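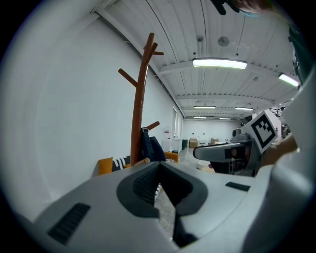 Rillau hand gripper recordings – data card

Version with corrections, 08/01/2019. Maintained by Ambros Haslinger.

3 comments · 12 shares

What the set contains

The set has 3,305 recordings made with two hand-held grippers, one for each hand. Each gripper has a small camera module, and a printed square marker is mounted above the finger. The tasks are simple handling tasks, for example taking a bag from a coat rack and hanging it back. The recordings were used to train the two-arm robot at Szekeres.

What went wrong

In January the robot at Szekeres closed its right finger too early and pushed against the left gripper body. The force limit stopped both arms. No person was inside the fence, but one finger mount was bent and we had to replace it.

First we suspected the controller. The logs showed that it followed the commands correctly, so we looked at the training data. In 40 recordings the position of the right gripper jumps when its marker is strongly tilted toward the other gripper. The Nernow tracker loses the marker for a moment and then finds it again with the wrong orientation. Our export script, Driminov, filled the gap with a straight line and did not write any warning. This was our mistake – the script should have rejected such a gap.

Bright ceiling lights can make the problem worse. We have not tested this separately.

What we changed

- The 40 recordings are moved to the folder "rejected". Please do not mix them back into training.
- Driminov now stops when the marker is lost for more than 5 images in a row.
- The robot keeps a larger distance between the two grippers, also when the learned motion asks for less.

Known problems

The check does not find a wrong orientation when the marker is never lost. We found 2 such cases by hand and removed them. There may be more. If you train with this set, test at low speed first and keep the force limit on.

Recordings downloaded before this version still have the error. Please delete them and download the set again. To report a bad recording, send the recording number and the time of the jump to Ambros.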